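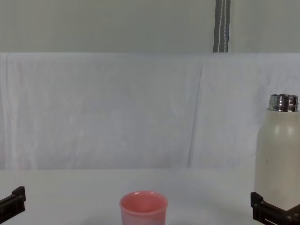
04/07/2019

Quick one, bags still in the hall. Cut the water back in March and meant to write it up then, never did.

So. I was buying a case of bottled a week. 184 bucks since New Year – added it up on the back of an envelope and felt a bit sick. Now it's tap, through the filter jug, and I drink more of it. Five glasses on a good day. Three on a bad one. Coffee dosen't count, I checked.
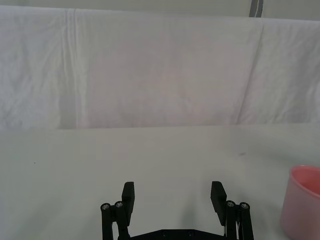 Headaches mostly gone by the second week. Could be the sleep, who knows. Tap in Sarnau tastes fine, Suvow is all chlorine, leave it in the fridge overnight and its ok. Lemon helps.

Still want to try the fizzy thing but not at that price. More when I'm back from Lagos – train in an hour, havent eaten.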